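Gonance Suture Line – Braided and Monofilament, Dark Dyed
Clasus Surgical Supply, Werivport

Product group: closure materials, soft tissue
Supply unit: box of 17 foil packs
Last revised: 2026-08-18

Overview

Gonance is a fine-gauge suture thread for layered soft tissue closure through small ports or open incisions. It is supplied in braided and monofilament versions, both dyed dark so that the strand stays legible against red or pale tissue under endoscopic light. Undyed thread is not stocked in this line.

Every pack holds a single strand with a swaged needle. The strand is wound on a flat oval card with wide turns, which keeps set and kinking low when it is drawn out. Remove the strand in one steady pull along the direction of the arrow on the card. Do not stretch it between the fingers before use.

Handling under tension

A continuous row depends on even tension from one bite to the next. The strand should be held straight between two instruments while slack is taken up, with the grip close to the exit point. Gripping far from the tissue makes the pull harder to judge and tends to lift the edge of the incision. Smooth or finely textured jaws are suitable. Coarse jaws will mark the monofilament version, and a marked section should not be left in the closure.
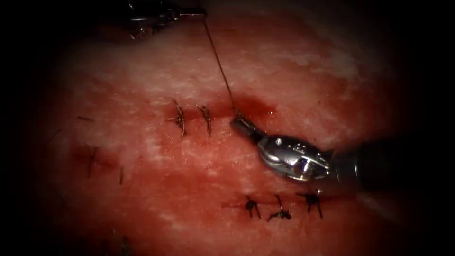

Reuter
Technical Editor, Closure Materials, Clasus

Fine thread at full draw shows little width, and contrast matters more than gauge when the line crosses a pale band of tissue. The dark dye was selected on that basis. Polished metal near the strand produces bright highlights, so check the thread path with the light turned down one step if the strand is hard to follow next to the jaws.

The braided version has more surface friction and holds a first throw well. The monofilament passes with less drag and needs additional throws for the same security. For a long row worked in one direction, most customers order the monofilament and keep a few braided packs on the shelf for interrupted stitches.

Specifications

Strand length, short: 8 cm
Strand length, standard: 17 cm
Color: dark, single shade
Needle: curved, taper point, swaged
Packaging: foil inner, peel-open outer
Single use. Do not resterilize.

Strand length is measured from the swage to the free end. The short version is intended for single stitches and repairs to an existing row. It leaves little to hold once the knot is started – order the standard length if in doubt.

Storage

Keep boxes flat, dry and out of direct light. Do not store opened outer packs. Discard any pack with a creased or punctured foil, including packs where the crease does not reach the seal.

Ordering

Orders ship from the Werivport warehouse. Full cartons contain 200 boxes; mixed cartons of both versions are available on request. Standing orders above 300 boxes are scheduled by month, and the next open slot for new standing orders is May. State version and strand length on every order line. Lines without a stated length are filled with standard.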